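Nornwood Food Distribution, working notebook
Apr 5, 2018
By Aurora Figueiredo

Writing this up before I lose the thread. It covers the dry run of the new drive-through layout in the Truren lot, plus what we need to settle before the May distribution.

Layout first. Last time we had one entrance off Jara Street and the line backed up past the light. Today we ran it with 2 lanes from the gate, split by cones at the first light pole and merging again after the loading point. Joon-young drove the box truck in first to check the turning room. It clears the island if the cones on the left are pulled back a car length. I have marked the new spots in chalk, but chalk will not last until May, so someone needs to go out with paint once the lot owner says yes. I wrote to them this morning and have no answer yet.

Check-in was slower than loading. The form still asks for the street address twice, once at the top and once beside the household size. Agustina timed herself filling it out from the driver's window and got tired of it fast. We cut the second address line and moved the household size up next to the name. The zip code stays, it goes into the monthly report. New version is in the shared folder with today's changes at the top. Please do not print from the old file. There is a stack of the old ones in the gray cabinet and I will recycle them.

Boxes. The order with Grimutach is for 2000 boxes, flat, to be delivered on pallets. The sample they sent is the same size as the old one with a heavier bottom. I packed one with the usual dry goods (rice, beans, canned corn, peanut butter, pasta, oats) and carried it from the back of the room to the truck and back. Bottom held. The hand holes are too close to the top edge and one started to tear on the second trip. Mirta thinks it tore where I had already bent it. Could be. We need to try a few more before we sign off on the whole order.

Packing order, as tried today: cans on the bottom along the long side, jars in the corners, bags on top. With bags underneath the cans roll. Oats fit standing up if the pasta goes in flat. Produce is separate, in mesh bags, handed in last. If the onions come loose again we will need hands to bag them the night before and I don't want to count on that.

Cold items are the part I am least happy with. Milk and eggs have to stay in the refrigerated truck until the car is at the loading point, so whoever is loading has to walk 12 steps each way, per car. Joon-young suggested parking the cold truck nose out on the right side so the door faces the lane. That would save most of the walking but it blocks the second lane's view of the person waving cars forward. We'll try it with cones standing in for the truck next time and see who can see what.

Signs: the arrow signs are too low. From a pickup you see them, from a small car behind a pickup you don't. Raise them or put them on the poles. The Spanish sign for "stay in your car" had a typo, Javiera has fixed the file and it needs to be printed again.

Open items
- Lot owner's answer about the paint
- More test packs in the Grimutach box, then sign off or send back
- Cold truck position
- Reprint Spanish sign
- Radios: one of the chargers is dead, need a replacement before May
- Who has the key to the side gate? It was not on the hook.

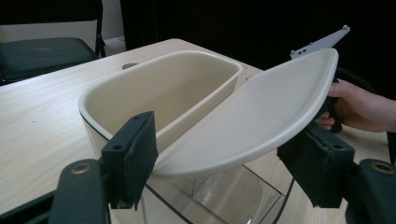
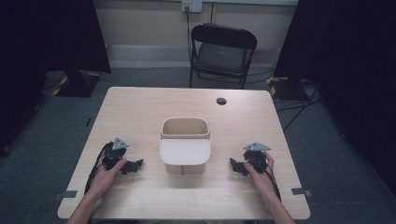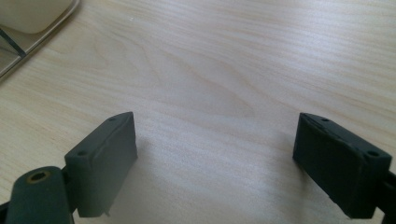

Javiera Acuña read this over in the afternoon and wrote back that the side gate key is in her desk, top drawer, and goes back on the hook tonight. She does not agree about the two lanes. Her view is that the merge after loading is where we will get a fender bender, and she would keep the lanes apart all the way to the exit, even if that means giving up the row of parking by the fence. She also wants the household size asked out loud at the window and written down by us, with the driver only signing. I have added both to the list for the next meeting.

Last updated by A. Figueiredo, after Javiera's notes

Nornwood Food Distribution | Contact the office | Back to top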